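Nov 2, 2020

# Sorting cubes, second attempt at a dataset

The first set of demonstrations I recorded for the cube sorting task was bad, and I spent most of August pretending it wasn't. The policy trained on it would reach into the tray, close on something, and then drift toward a point halfway between the two plates. I tried a larger network. I tried more smoothing on the actions. Neither made much difference, so I threw the set out and started again with a written protocol. These are my notes on the second round.

## The task

A steel tray sits in front of the arm with a black mat on its floor. Small wooden cubes, red and blue, start in the tray. There are two plates on the near side of the table, one with a blue rim and one with a red rim. Blue cubes go in the blue plate and red cubes go in the red plate. The episode is over when the tray is empty and the arm is back at its rest pose.

It is an easy task for a person and a fairly easy one for a scripted system with a calibrated camera. I want it learned from camera images and joint positions, with no cube detector in between, so that the same code can be pointed at something less tidy later.

I picked the mat after a few trials on bare steel. The cubes slid when the fingers touched them off center, and the reflections from the tray floor moved with the arm. The mat fixed the sliding. The walls still reflect, and I have left them alone.

## Software

Three pieces, all mine, all small:

- **Irkex** runs the teleoperation loop and writes joint positions, gripper command and camera images to disk with a shared clock.
- **Seol** is the viewer. It plays an episode back, lets me mark it keep or discard, and stores a short note.
- **Stusimero** does the training. It reads only episodes marked keep.

In the first round Irkex and Seol were one program, and I marked episodes right after recording them. That was a mistake. After a clean-looking run I would press keep without watching it, and a good number of those had a dropped image or a late gripper command. Now I record a batch, take a break, and review the batch in one sitting.

## What was wrong with the first set

I went back through the old episodes in Seol and wrote down everything that looked suspicious. Most of it came down to my own habits.

**I always took the nearest cube.** The order of picks was decided by distance, and the color had no part in it. That would be fine, except that I also tended to lay out the blue cubes on the left and the red ones on the right when I filled the tray. Position predicted color almost perfectly. The model had no reason to look at the color at all.

**I paused above the tray.** While deciding which cube to take, I held the arm still. Those still images were a large share of the data, and every one of them taught the policy that hovering is a good action. When the trained arm hovered, it could hover for a very long time.

**I corrected in the air.** Several times I started toward the wrong plate, noticed, and swung over to the right one. The path between the plates was therefore well covered, and that is the path the policy liked best.

## Protocol for the second set

I wrote this on a sheet and taped it next to the keyboard. It has changed twice since then, and the current version is below.

1. Shuffle the cubes in a cup and tip them into the tray. Separate any that are stacked. Do not arrange them otherwise.
2. Draw a card for the first color. After that, pick whichever cube was decided before the arm left the rest pose. The full order is decided in advance, with the arm parked.
3. Start recording. Move at a steady pace. No hovering for longer than it takes to line up the fingers.
4. If the grasp fails, open, back off a little, and try again. Keep the episode. These are useful.
5. If the cube starts toward the wrong plate, stop recording and discard the episode.
6. Place the cube on the flat part of the plate. Touching another cube is fine. Resting on the rim is not.
7. Return to the rest pose before stopping the recording, including in episodes that feel finished.

Step 2 is the one that took getting used to. Planning the whole order while the arm is parked feels slow, but it removed nearly all the pauses. The episodes got shorter and the speed profile got flatter.

I also wanted starts from partway through. A policy that has only seen full trays does poorly once most of the cubes are gone, and any error late in the run leaves it somewhere it has never been. So part of the set begins with cubes already in the plates and only a couple left to do. I set those up by hand, in varied positions, and record from there.

One detail about the late stage: when two cubes are already touching in a plate, the third has to go somewhere that the fingers can open without knocking the others. I don't have a rule for this. I look for a gap and use it, and I hope the policy learns something similar from the images. In the first set I dropped everything at the plate center, and the cubes ended up on top of one another.

## Numbers

I set a target of 60 kept episodes for a first training run. I recorded 75 to get 62, so 13 were discarded. Most of the discards fell under step 5. A few had missing images, and in one I bumped the table with my knee.

I don't think that is enough data for a robust policy. It is enough to tell whether the protocol is better than what I did before, and that was the question I wanted answered before spending more evenings on it.

Training takes roughly 3 hours on the desktop. I hold back a handful of episodes and look at the prediction error on those, but I don't trust it much. In the first round the held-out error looked very good, and the arm could not do the task. The held-out episodes had the same left and right bias as the training ones, so they could only confirm it.

## First results

Color now matters. I tested this by swapping cubes between positions and leaving everything else the same. The arm heads for the matching plate in most of the swaps. With the old policy the swap had no effect at all.

Grasping is weaker than I hoped. Cubes in the open part of the mat are usually picked on the first try. Cubes close to a wall are a problem, for two reasons that I can separate in the logs:

- The walls slope, and one finger can ride up the steel before the other has reached the cube.
- I had few good examples there. When I looked at pick positions across the kept set, the strip along the left wall was thin, and the corners were nearly unused. Tipping cubes from a cup puts most of them near the middle.

The second reason is the cheap one to fix. I have added a batch where I place one or two cubes near a wall on purpose and let the rest fall where they fall. It bends step 1, and I note it in the metadata so that I can leave the batch out and compare.

The plates have not been an issue. They stay in the same place for now, blue on the left and red on the right, and I know that this is the same kind of shortcut as before. The policy may well be learning "red cube, go right" with no interest in the rim. Swapping the plates is planned as its own batch. I would like the wall picks to work first, so that I am not changing two things at once.

## Logging changes

Two fields were added to every episode in Irkex:

- `start_state`: full, partial, or wall.
- `order`: the planned color order, typed in before recording.

The second lets me check what I planned against what I did. It has already caught two episodes that I had marked keep, where I picked a red cube with a blue one planned. Both reached the right plate, so they are usable, but the mismatch told me that I was getting tired, and I now stop a session sooner.

I considered storing a label for each cube position as well. That would mean a detector, or clicking on images, and I don't need it for training. For the coverage check I use the joint positions at the moment the gripper closes. They are close enough.

## Lighting

All of the episodes so far were recorded with the ceiling light on and the blinds shut. The plate rims and the tray edge throw bright highlights, and those move if I shift the desk lamp. I ran a few tests with the lamp moved and the success rate dropped. I will record a batch under each of two lamp positions before I try any image augmentation, mostly to find out how far plain data gets me.

The bench is an old one from Skilmont, and it has a streaky wood-grain top. I thought about covering it with plain gray paper. I decided to leave it, on the grounds that any table I use later will have some pattern too.

## A partial start

For reference, a layout of the partial kind has one cube of each color left in the tray, both toward the left side, with the red one close to the wall. Two cubes are in each plate and touching. It covers the late placement and the wall pick in the same episode, and I plan to record more like it with the colors exchanged. 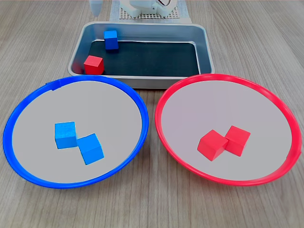

## Next

- Finish the wall batch and retrain with and without it.
- Record the plate swap batch.
- Add a check in Seol that flags any stretch where the joints are still and the arm is not at rest.
- Move the cup shuffle to a tray-shaped box, to see if the cubes spread out more.
- Write up the Stusimero settings separately. They have not changed much since August.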